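Fehr soft finger pads, replacement set: six months of daily use
Thursday, June 4, 2020

We run a pair of hand-held grippers for fruit handling, and the part that wears out on both of them is the rubber on the fingertips. The jaws are a simple linkage design with screwed pivots, and they go on for a long time with a little care. The pads don't. I fitted the Fehr pads in November, after going through two sets of the Mukberg ones, and I have now used them long enough to say something useful.

What comes in the bag

You get the pads, a strip of backing adhesive, a small cleaning cloth and a folded sheet of instructions. The sheet is short and mostly correct. It does not give a torque for the pivot screws, even though you need to loosen them if your fingertips don't come off separately. Mine don't, so I had to work that out by feel. There is no tool in the bag either, so have your own driver ready.

Fitting

The first set took me an hour. The second took 21 minutes, and most of that was scraping off old glue. Clean metal matters more than anything else here. I used a plastic scraper, then alcohol, then left it alone until it was fully dry. On one finger I rushed the drying and the pad had started to lift at a corner within a week.

Do both fingers of a gripper at once, even if only one looks bad. A new pad against an old one makes the fruit roll toward the worn side as the jaws close. I tried it to save a pad and ended up changing the other one two days later anyway.

Setting up afterward

New pads are thicker than worn ones, so the closed position moves. If you skip this step the gripper will press harder than it did before. I close the jaws on nothing, set zero where the pads just touch, then open fully and check that both sides travel the same distance. After that I close on a strip of paper. It should drag but not tear. The Brokum setup guide says to do this cold. I do it again after 100 cycles, once the rubber has settled, and there is usually a small correction to make.

The last check is with fruit. I use a mandarin because the peel is soft and shows a mark quickly. I bring the open fingers down on either side, close slowly, lift a little, hold for 60 seconds and put it down. Then I look at the peel. If there is a dent I can feel with a thumb, I back the grip off and start over.

How they wear

The Mukberg pads went shiny after a few weeks and started letting smooth fruit slip. The Fehr rubber is softer and has kept its grip much better. I clean it with plain water and a drop of dish soap at the end of the day. Citrus oil is the main enemy. When I left it on over a weekend, the surface turned tacky and picked up lint, and it never quite came back.

I pulled the first set at 800 cycles to have a look. The edges were rounded but the flat part was fine, and I put them back on. They lasted well past that. The ones that failed did so at the glue line — the rubber itself was still usable. Fehr could fix this with a better adhesive strip. I now throw theirs away and use Dindus contact tape, cut to size with a sharp knife, and I have not had a corner lift since.

While the fingers are off

This is a good time to look at the pivots. Wiggle each link sideways. If there is play, snug the screw until it goes away, then back it off until the link swings freely. I put one small drop of light oil on each pivot and wipe off everything I can see. Any oil that gets onto the pads means cleaning them all over again, so I do the pivots first and the pads last.

What I don't like

The price went up in the spring and the bag got smaller. They are sold only as sets, so there is no way to buy one spare. The instruction sheet should cover resetting zero, and it says nothing about it. The cut is also slightly uneven — one pad in my third set was wide enough that I had to trim it.

Would I buy them again

Yes, and I already have. They cost more than the Mukberg pads and last longer, and I spend less time on resets, which is the part of the job I like least. If your work is boxes or anything hard and dry, the cheaper ones will do. For fruit I would pay the difference. Just budget for your own tape.

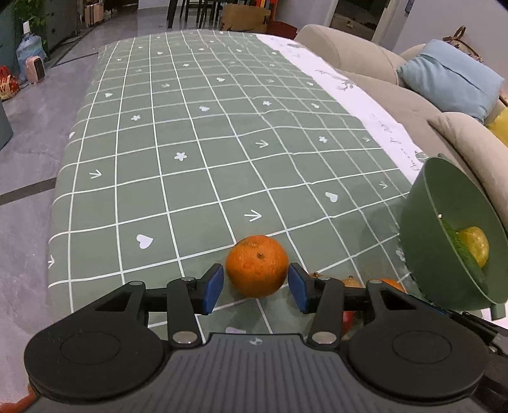

One reader wrote in to disagree about the tape, saying that it held well enough for them but left so much residue that the next pad change took twice as long, and that they had gone back to the Fehr strip with a longer drying time.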